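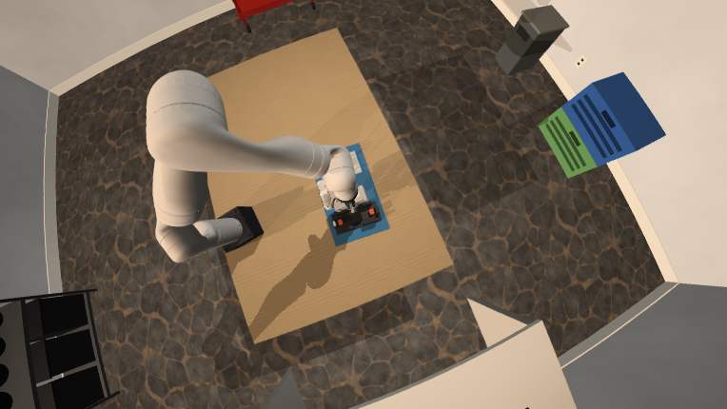
Ye-rin Seok asked whether the figure of 1,101 could be released before the remaining cases had been read. The question was entered in the minutes of the Arnlow Institute at her request, and the chair of the Methods Panel moved to the next item.

The figure concerned the Plurnora trials. In April the Institute had completed 1,165 simulated episodes of a handling task in which an arm works over a blue mat and a black fixture marked in orange-red. Every episode had a limit of 60 seconds. In 1,101 of them the task was scored as complete. The draft report described the method as ready for transfer to the physical arm at Catby, and the delegation from Catby was expected the following morning.

Seok was given the use of the small reading room until nine in the evening. She began with the episodes that had been scored as failures and sorted them by the moment at which the arm had stopped making progress. Most were ordinary. The gripper had closed early, or the clock had run out during a second attempt.

In 28 of them the arm had done nothing wrong that she could name. It had come down over the work, waited, and gone back up. She replayed these with the sound of the corridor heater for company and wrote the word "waited" beside each one, then crossed it out, as the Institute's style guide did not permit it.
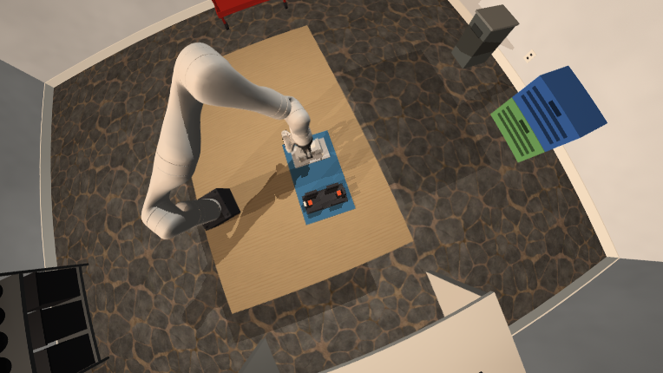

## The second reading

At seven o'clock she telephoned Cuadros, the contractor that had built the virtual room, and asked what had been changed between batches. The engineer on duty was courteous. Nothing on the table had been changed, he said. The position of the light had been varied, in accordance with the protocol, and the shadows had moved with it.

She plotted the 28 episodes against the angle of the light. They fell within one narrow band. In that band the shadow of the arm crossed the place the arm was reaching for, and the policy, which had been trained to yield when something entered its path, had yielded to itself.
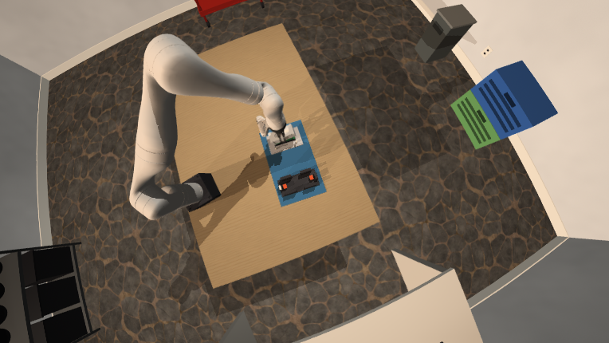 She checked the band a second time against the successful episodes and found that very few of them had been run under that light at all. The score was high in part for want of asking. She drafted a single paragraph to that effect, with the plot attached, and recommended that the batch be repeated with the angles evenly drawn.

The chair read it standing, with his coat on.

"The delegation has already booked its train," he said.

"Yes," said Seok. "I have put the paragraph on page two."

He asked whether it might go in an appendix. She replied that there was no appendix - the draft had been kept short at his own instruction. He turned the page over, found the other side blank, and asked how long a repeat would take. She told him that the runs could begin that night if the request was signed before the office closed.

It was ten minutes to nine. The chair looked for a pen in one pocket and then in the other. Seok gave him hers, and he signed on the windowsill, pressing hard enough to mark the sheet beneath.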